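19th October

# Grullville to test private wells again after summer nitrate readings

Grullville will offer a second round of free well testing this fall after samples taken in July showed raised nitrate levels in part of the township.

The town tested 529 private wells over the summer. Of those, 55 came back above the limit the state sets for drinking water, most of them on the low ground between Raptis Road and the creek. Owners of those wells were told by letter and have been able to pick up bottled water at the town garage.

Inês Mendes, who runs the town's water office, said the new round is meant to show whether the July numbers were a short-term spike. Heavy rain in late spring washed a lot of fertilizer off the fields, she said, and shallow wells tend to show that first.

"We want a second number before we ask people to spend money on a filter or a deeper well," Mendes said.

Homes on the town supply are not affected. That water comes from two deep wells north of the village and is checked every month.

Residents can collect a sample kit from the town hall front desk during normal hours. The kit has a bottle, a form and a page of directions. Samples should be taken from the kitchen tap before any filter, kept cold and returned within 24 hours. Results are mailed out in roughly 7 working days.

The testing is being done by Cudent, a lab in the next county that also handled the July samples. Aarti Chaturvedi, the lab's manager, said the most common problem last time was forms with no well depth on them – owners who don't know the depth should write "unknown" and leave the rest to the lab.

Borkivine, the vineyard that farms much of the land along Raptis Road, has agreed to let the town put two monitoring wells on its property. Drilling has not been scheduled.

The town board will take up a plan to extend the water main at its next meeting. Kits are limited to one per household, and renters may pick one up without the owner's permission.

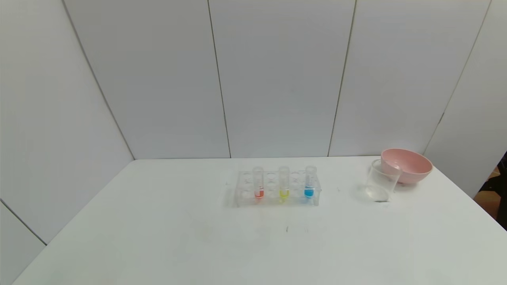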